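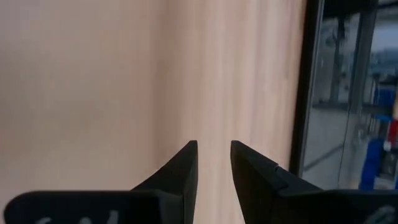
The requester wrote that the board no longer sits flat on the bench, and that the frame standing over it moves when anyone leans on the table. The requester also asked whether the board could be replaced before the next booking of the room.

Category: Furniture and Fixtures > Workbenches
Reading time: 2 minutes

Ticket summary
Site: Krishnan Building, upper workroom
Item: Plisanar bench frame with wood board
Opened: 07/10/2026
Priority: Normal
Status: Resolved, pending stock item

Initial assessment
The desk asked the requester to confirm whether the movement came from the bench, the board or the frame. The bench was reported steady with the board lifted at one side. Replacement of the board was not approved at this stage. Under the Kerlow maintenance agreement, a board is exchanged only when it is split, swollen or bowed beyond the permitted limit, and none of these had been reported.

First visit
The technician laid a straightedge across the board in both directions. A slight bow was found along the grain, within the limit. Two of the pads beneath the board had flattened, and these were exchanged for new ones from the stores. The board then sat level. The frame still moved when pressed from the side, although less than before. The visit took some 40 minutes, and the ticket was left open.

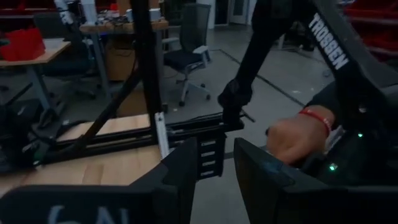

Second visit
Movement in a frame of this type usually begins at a joint, and the technician therefore started with the fasteners before considering the bars themselves. The bolts along the base were checked with a 6 mm hex key and were found tight. Attention then passed to the upper parts. The diagonal brace was tested at both ends, and the lower end turned a quarter turn before it held. The small silver-white bracket, fastened upright where the vertical bar meets the long horizontal rail, was the next point to be checked. Two screws at that bracket were loose -- one could be turned by hand. Both were removed, cleaned and refitted with thread lock. The rail was leveled again before the final tightening.

Result
The frame no longer shifts under side pressure. The board remains in service.

Outstanding
One spare bracket has been requested from Cleltden and will be kept in the workroom cabinet. The delivery date has not been confirmed.

Guidance to room users
Please do not lift the frame by the horizontal rail. If the board must be moved, clear it first and lift from both ends. Fasteners should not be adjusted by users, and any further movement should be reported by reply to this ticket. The joints will be inspected again in January.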